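The Long Way Round a Basket

My grandmother kept her pegs in one, her letters in another and, for a whole winter, a poorly hen in a third. I thought of her often in January, when I spent 7 mornings learning to weave with Nives Marras in the back room of Morelli, the little craft shop at the top of our hill (go for the weaving, stay for the almond cake!).

Nives learned from an aunt who cut her own willow and had strong opinions about rain. She starts everybody on a base, and she will happily let you get it wrong for an hour before she leans over and tells you which rod went astray. My first effort rocked like a boat, and I was terribly proud of it.

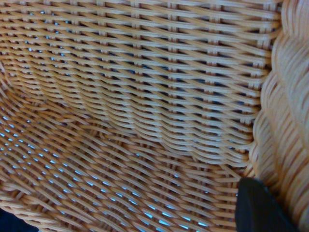
Over, under, and over again

The pattern hardly changes, whether you are making a bread basket or something to sit in. One strand goes in front of the upright, then behind the next, and you carry on until the kettle boils. Catalina Domínguez, who had the stool next to mine, used to mend fishing nets and says her hands felt at home straight away. Mine took rather longer, and I still have the plasters to prove it.

She has over 200 baskets at home now, bought and made, and she uses the lot, for onions, for wool, for the post. Some are willow and some are the synthetic sort, and she won't hear a word against either, as the synthetic ones can be hosed down in the garden and left to get on with it.

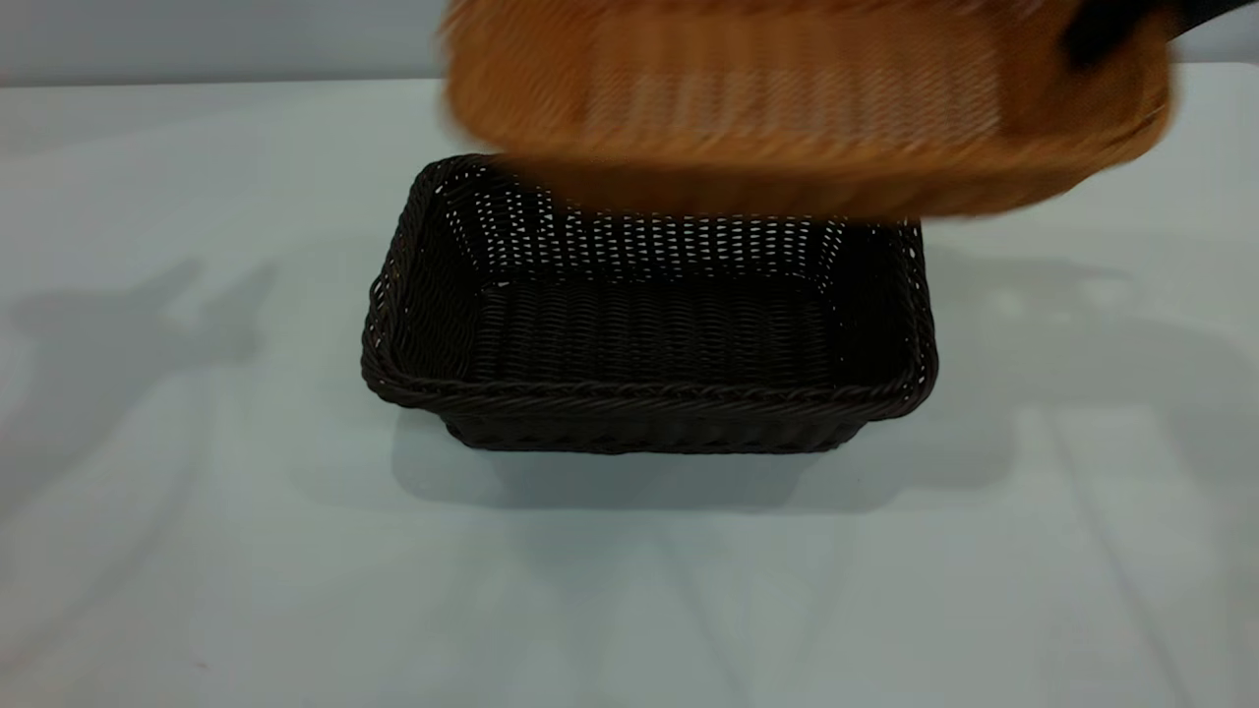
Dark rattan-style weave, finished with a thicker braided rim.

The rim is the part I dreaded, and Nives saved it for the last morning. Mine is lumpy on one side, and it holds six lemons and my keys.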